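Search this project Go

Turnevard Mixed Basket – item list and packing notes

README, version 2

This folder holds the item list for the Turnevard mixed basket and the written layouts that go with it. The basket is a collection of small toys, cloths, food and drink packaging and odd household bits, packed together in one open container the way they tend to pile up in a playroom or on a kitchen counter. People use the list for sorting and tidying work, for checking labels, and for setting up the same mess again in another room.

What is in the folder

items.csv – one row per item, with a short name, a category, main color, a material field and a notes field
layouts.csv – 200 written layouts, each saying what lies where and what lies under what
categories.txt – the 15 categories and where the line is drawn between them
CHANGES.txt – what changed between versions

There are no pictures in the data files. The four on this page are for reading along with the notes.

Categories

Most of the 15 categories are plain: spiky balls, smooth balls, cloths, drink cans, plastic bottles, wrapping, building pieces, animals, figures, vehicles, toy food. The rest are small and are spelled out in categories.txt. Some items could go in more than one place, and these are the ones people write to us about:

The globe ball goes under smooth balls. It was under stress toys in version 1, but that category had too few items in it and was dropped.

The rubber duck is an animal even though it is also a bath toy. There is no bath category.

The tiger is plush and is listed under animals. Plush is a material here.

The crumpled dotted piece is under wrapping. If your copy of the set has a thin fabric in its place, leave it under wrapping and change the material field.

Bottle caps are listed apart from bottles. A bottle with its cap on is one item.

Color names

Color is the name a person would give the item at arm's length. We keep to short words: mint, cream, dark blue, bright green. The two muslins are called "mint" and "cream" all through layouts.csv and nowhere "cloth 1" and "cloth 2". Version 1 had the cream one down as beige in some rows and white in others. Those rows are fixed.

Shiny items were harder. The metallic figure has "silver" in the color field, and so do the cans, with any print on the side going in the notes. Clear plastic is "clear", and the color of the label goes in the notes too.

Packing the basket

Start with the flat and boxy things. Building pieces, blocks and the wood pieces go against the back or into the corners, and it is fine if they stand at an angle. Balls go in next. The spiky ones catch on each other and on cloth, so set them down and leave them; pushing them around drags everything else along. Cans and bottles go on their sides or with the lid facing out. Crush the bottle before it goes in – a full-size one takes up too much room and rolls.

Soft toys fill the gaps. The cloths go in last. Each layout says whether a cloth is spread, folded or bunched, and which half of the basket it covers. "Spread" does not mean smooth. Muslin has its own wrinkles and you should not try to get them out. If a corner hangs over the rim, the layout says which rim.

An item that is fully under a cloth is still in the layout, marked "covered". An item with any part showing is marked "partly covered", even when it is only an edge of color. Zou's first round of labels used a third mark for things seen through the side of the basket. We merged that into "partly covered" after too many disagreements.

The table

Layouts were written for a table with a dark green covering. Green is a poor match for some items and the bright green ball in particular is easier to find on a lighter top, but we have kept it so that old and new layouts agree. Boxes that stand next to the basket are not part of the item list. Neither is anything that ends up in them.

Known problems

Several small red items have names that are too much alike. Check the notes field before you assume two rows are duplicates.

The purple items have the same trouble. "Purple ball" means the one with short spikes.

Wrapping does not hold its shape. Expect it to look different every time, and do not try to match an earlier layout fold for fold.

Yellow pieces tend to slide under the blue spiky balls. If the layout calls for the yellow wedge and you can't find it, look there first.

Cans dent. The item row stays the same whether the can is dented or not.

Pictures
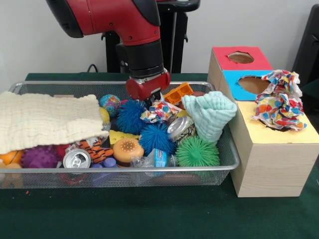
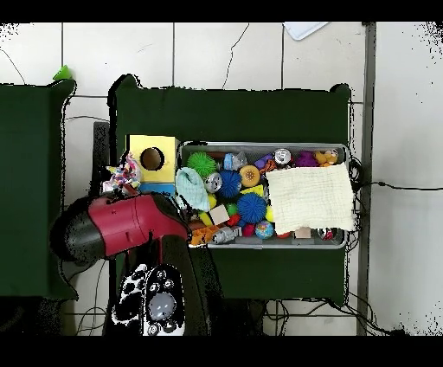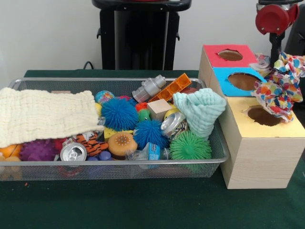
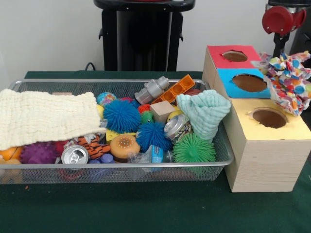

Blue spiky balls and a muslin show up in all four.

Photos: Govance, Tromton workroom, February

In the first, the mint cloth is bunched at the right end and would be written "mint, bunched, right". The cream one in the third and fourth is at the left and counts as covering the left half. Both cloths are in use in the second.

Replacing items

Lost or worn items can be swapped for something close. Keep the category and the main color the same, and write the change in the notes field with your initials. Size matters less, as long as the new item fits below or just over the rim. Please don't add new rows to items.csv in your own copy and then send us layouts that depend on them. Send the rows first.

Cloths can be machine washed. Cream comes out a little more crinkled each time.

Contact: use the form on the Turnevard project page | © Turnevard | Back to top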